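Shape-sorter blocks

Reading time: 5 min

Shape-sorter blocks are the small loose pieces that go with a shape-sorting toy. Each one has a simple outline – circle, triangle, star, heart and so on – carried straight through from top to bottom, so that it will drop through a hole of the same outline. Sold with a box, bucket or ball with matching holes, also sold loose as spares. Materials: wood, hard plastic, foam rubber. The usual age given is from one year up, though foam sets are often marked for older children (see Safety).

Also called sorter pieces, posting blocks, posting shapes. "Posting" is mostly a nursery word in Britain, from the likeness to putting letters in a pillar box.

Names of the shapes

Most of the pieces are prisms in the strict sense, meaning two matching flat ends joined by straight sides. A "triangle" in a sorter is a triangular prism, a "circle" is a short cylinder. Hardly anyone outside a maths lesson uses the full names and most makers print the flat name on the box. Teachers differ on whether this matters. Sneha Bhardwaj, in her handbook for nursery staff Hands and Holes, says to use the flat name for the face and the solid name for the block from the start, as children pick up "cylinder" as easily as "crocodile". Marin Perić takes the other side in the same handbook's second edition and would leave it till school.

Stars and hearts are prisms too if you allow curved sides for the heart. Some lists class them apart as "fancy shapes", an old trade term which only survives in spare parts lists.

Common shapes

Circle (cylinder). Easiest piece by a long way. Fits its hole whichever way it is turned, so only needs to be stood on end. Nearly always the first one a child manages.

Square (cube or short block). Four ways round. If cut as a true cube any face will do, so many sets make it slightly shorter than it is wide.

Triangle. Three ways round if the sides are equal. Long-sided triangles have just one or two ways and are found in harder sets.

Pentagon and hexagon. Easily confused with each other, and a worn hexagon will sometimes go through a circle hole. Plasten sets used to leave out the pentagon for this reason, later ones have both.

Star. Five points as a rule, six in some older wooden sets. Points are the first part to wear, see below.

Heart. One way round only, or two if it can be flipped. Usually the last one mastered. The dip between the lobes is a help to the fingers, less so to the eye.

Colour

Red, blue, green and yellow are the standard four. A set may give each shape its own colour or – more usual now – repeat the colours over different shapes, so that a child can't sort by colour alone and has to look at the outline. 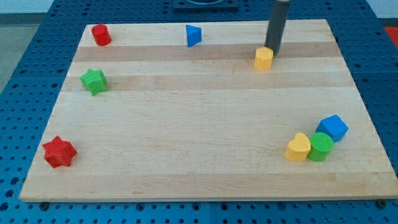

With repeated colours the same set does two jobs. Sort by colour, then tip out and sort again by shape. Bhardwaj puts the second sort a good while after the first and warns against mixing the two in one sitting with under-threes. Kelmendi sets go further and have every shape in every colour, which makes a big box and a lot to pick up.

Sets in a single colour exist, mainly plain wood. They are the hardest version, sometimes kept back for children who have learned the coloured set by heart.

Materials

Wood. Beech and birch mostly. Heavy for the size, makes a good clear knock going through the hole, lasts for decades if kept dry. Paint chips on the corners. Swells slightly if washed, and a swollen block may stick in its hole till it has dried out.

Hard plastic. Hollow as a rule, moulded in two halves. Cheap, light, easy to wash. The seam can split if trodden on.

Foam. Closed-cell foam cut or moulded to shape. Soft, quiet, floats, no harm done when thrown. Gives a little when squeezed, so a foam piece can be forced through a hole that isn't its own, which spoils the game somewhat but pleases the child. Cut foam has a matt face and sometimes a slightly slanted side where the blade has wandered. Such pieces stand less well on end, though they are perfectly alright for sorting.

Felt and fabric blocks are made too but are not much used with a sorter because they snag on the rim.

Size

There is no agreed standard. Pieces from one maker seldom fit the box of another and often don't fit that maker's own older boxes either. Holes are cut a shade larger than the piece, more so for foam. The Renville box, a wooden cube with a sliding lid, was widely copied and blocks "to Renville size" still turn up in catalogues, mostly with no measurement given. Check against a known good piece before buying spares.

Use without the box

The box tends to break or go missing before the blocks do. Loose blocks are used for:

– standing up and knocking down
– pressing into dough or damp sand
– printing with paint (foam is best, the flat end takes paint evenly)
– drawing round
– feely bags, where the child names the shape by touch
– simple patterns, red blue red blue

Stacking works with flat-ended pieces of much the same height. Hearts and stars can go on the top but make a poor base, and anything laid on its side is a nuisance to build on. A chopping board or tray makes a firm base on carpet and also marks out where the blocks are meant to stay, for as long as that lasts.

The Urndale playgroup list, drawn up by Cúc Đàm and Vilja Ahonen and passed round a good many nurseries in photocopy, has 50 games with loose blocks, several of them near enough the same game. The feely bag is number 5.

Cleaning

Plastic: warm water and washing-up liquid. Shake hollow ones afterwards and listen for water inside. Throw away any that hold it.

Wood: damp cloth, dry at once, never soak.

Foam: warm soapy water, squeeze out, dry standing up with a gap between the pieces. Don't put foam on a radiator, it will warp. Felt-tip marks will not come out of foam. Biro neither.

Wear and repair

Wooden points and corners can be sanded back lightly and touched up with toy-safe paint. Foam can't be mended in any useful way. Glued foam should not go back to small children as the glued part may come off in the mouth. Stars lose their tips, hearts get bitten at the lobes. A foam piece with toothmarks but nothing missing can stay in use, a piece with a bit gone should be thrown out.

Safety

Small pieces are a choking risk, and foam more than most as lumps can be bitten off. Sets should be checked before each use in group settings. Small foam blocks are best kept for children past the stage of putting everything in there mouths, and an adult should stay close by even then.

Collecting

Minor interest only. Complete wooden sets with the box and all the fancy shapes fetch a modest price, odd blocks almost nothing. Behrouz Karimi's list of sorter sets gives 181 by maker, with drawings of the hole layouts, and is the usual place to look up a stray piece. Foam sets are not covered. A suplement on plastic sets was planned, has not appeared.

See also: building blocks; peg boards; posting box; stacking rings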